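Warum ich wieder Siebdruck mache

Seit November steht der Drucktisch wieder, und ich bin so froh darüber, dass ich es kaum ordentlich aufschreiben kann.

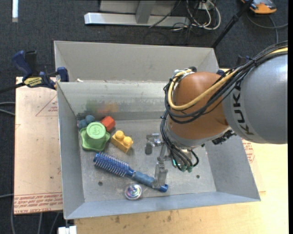 Unter meinem letzten Eintrag stand ein Kommentar, Siebdruck zu Hause sei doch reine Materialverschwendung, das könne jeder Copyshop schneller und sauberer, und ob ich mir das wirklich noch einmal antun wolle. Ja, will ich! Schneller stimmt ja sogar. Sauberer auch, wenn ich mir meine Fingernägel anschaue. Aber wer einmal ein Sieb hochgeklappt hat und darunter liegt eine satte, geschlossene Farbfläche auf dem Papier, der druckt keine Geburtstagskarte mehr am Laserdrucker.

Angefangen habe ich vor Jahren mit einem Schablonendruck auf Geschirrtüchern. Ausgeschnittene Folie, ein Rahmen vom Flohmarkt, Gardinenstoff drübergetackert. Die Ergebnisse waren fürchterlich, zwei davon benutze ich bis heute. Dann kam der Umzug, dann eine Wohnung ohne Keller, und der ganze Kram wanderte in Kisten. Jetzt habe ich wieder einen Raum mit Wasseranschluss und Bodenablauf, und am ersten freien Donnerstag habe ich alles ausgepackt.

Von den alten Rahmen waren drei noch brauchbar. Bei einem war das Gewebe so schlaff, dass man darin hätte Äpfel lagern können, also ab damit. Neu dazugekommen sind zwei Aluminiumrahmen von Halvorsen, und die sind eine Freude! Plan, leicht, kein Verziehen beim Auswaschen. Mit den Holzrahmen hatte ich immer nach ein paar Durchgängen eine Ecke, die nicht mehr auflag, und genau dort war der Druck dann matschig. Ich habe lange gedacht, ich rakele falsch.

Zum Gewebe, weil ich danach immer wieder gefragt werde: Für Papier nehme ich inzwischen ein feines, für Stoff ein deutlich gröberes. Mehr Wissenschaft mache ich daraus nicht. Wer gerade anfängt und nur ein Sieb kaufen möchte, nimmt etwas dazwischen und verzichtet auf haarfeine Linien. Große Flächen, klare Kanten, ein bisschen Schrift, damit kommt man sehr weit.

Beschichten ist der Schritt, vor dem ich früher am meisten Bammel hatte. Die Emulsion muss dünn und gleichmäßig drauf, und man hat das Gefühl, man dürfe dabei nicht atmen. Ich benutze die von Gustent, die ist etwas zäher als das, was ich von früher kenne, und läuft mir deshalb nicht gleich aus der Rinne. Einmal von der Druckseite, einmal von der Rakelseite, fertig. Dann liegend trocknen lassen, Druckseite nach unten, dunkel und staubfrei. Bei mir ist das ein ausgeräumtes Regal mit einer dicken Decke davor. Die Katze hat Hausverbot.

Belichtet wird mit einem Baustrahler. Ich weiß, ich weiß, es gibt dafür richtige Geräte mit Vakuum und allem. Vielleicht irgendwann. Mit meinem Strahler und meinem Abstand komme ich auf 11 Minuten, und diese Zahl habe ich mir teuer erarbeitet, nämlich mit einer Testreihe, bei der ich das Motiv Streifen für Streifen abgedeckt habe. Macht so eine Testreihe! Sie kostet einen Abend und ein Sieb voll Emulsion und erspart euch wochenlanges Rätseln. Zu kurz belichtet, und beim Auswaschen rutscht euch alles davon. Zu lang, und die feinen Stellen gehen nicht mehr auf, egal wie sehr ihr mit der Brause draufhaltet.

Und dann das Auswaschen selbst, mein liebster Moment überhaupt. Erst passiert gar nichts, man steht da mit nassen Ärmeln und zweifelt an sich. Dann wird das Motiv plötzlich heller, die ersten Stellen öffnen sich, und auf einmal kann man hindurchschauen. Ich habe das jetzt bestimmt hundertmal gemacht und freue mich jedes Mal wie beim ersten.

Mein erstes größeres Projekt im neuen Raum war ein Plakat in zwei Farben, ein Ocker und ein sehr dunkles Blaugrün. Das Motiv ist ein Rettich. Fragt nicht, ich mag Rettiche. Geplant war eine Auflage von 50 Stück, angefangen habe ich mit etwas mehr Bögen, wegen der Makulatur. Beim Ocker lief alles wie am Schnürchen. Beim Blaugrün habe ich gemerkt, dass die Anlage nicht fest genug saß, und bis dahin waren 21 Bögen verschoben. Bei manchen gefällt mir das sogar, das Blatt hängt dann so ein bisschen neben der Rübe, wie bei alten Kinderbüchern. Die anderen nehme ich als Testpapier.

Gelernt habe ich daraus, die Anlegemarken nicht mehr mit Kreppband zu machen. Ich klebe jetzt kleine Kartonstückchen mit doppelseitigem Klebeband auf den Tisch, zwei an der langen Seite, eines an der kurzen. Der Bogen wird immer in derselben Reihenfolge angelegt, erst lang, dann kurz. Klingt pingelig, macht aber einen riesigen Unterschied.

Beim Papier bin ich durch Zufall bei Bukell gelandet, ein leicht cremiger Karton mit einer Oberfläche, die nicht glatt und nicht rau ist. Die wasserbasierte Farbe steht darauf wunderbar, und der Bogen wellt sich kaum. Auf dünnerem Papier hatte ich immer Täler in den großen Flächen, das sah nach dem Trocknen aus wie eine Landkarte. Gekauft habe ich ein Paket Restbestand mit 332 Bogen, also bin ich versorgt, und der Rettich bekommt mit Sicherheit Geschwister. Die Rote Bete ist schon gezeichnet.

Noch etwas zur Rakel, weil ich das lange unterschätzt habe. Meine alte war an den Kanten rund geworden, und ich habe das mit Druck ausgeglichen, also mit viel Kraft und entsprechendem Muskelkater. Die neue ist von Rodham, mittelhart, mit Holzgriff, und ich ziehe sie fast ohne Anstrengung durch. Steil halten, ein gleichmäßiger Zug, danach das Sieb gleich wieder fluten, damit nichts eintrocknet. Wenn zwischendurch das Telefon klingelt: klingeln lassen! Ich habe mir auf diese Weise schon ein ganzes Sieb zugesetzt.

Was noch nicht klappt, ist das Trocknen. Ich habe eine Wäscheleine quer durch den Raum gespannt und Klammern dran, aber die Leine reicht für einige 20 Bögen, dann hängt alles übereinander, und den Rest verteile ich auf Stühle, Fensterbänke und das Bett. Ein richtiger Trockenwagen ist mir zu teuer und zu groß. Ich überlege, mir etwas aus alten Ofenrosten zu bauen. Falls jemand von euch so etwas hat, schreibt mir bitte, wie ihr den Abstand zwischen den Ebenen gelöst habt.

Als Nächstes will ich mich an Stoff wagen, wieder Geschirrtücher, diesmal aber gescheite. Halbleinen, vorgewaschen, mit einer kräftigen Farbe, die man mit dem Bügeleisen fixiert. Die Rote Bete würde sich darauf sehr gut machen, finde ich, in genau dem Rot, das man beim Kochen sowieso überall hat. Das Sieb dafür liegt seit heute früh beschichtet hinter der Decke im Regal, und nach dem Abendessen wird belichtet.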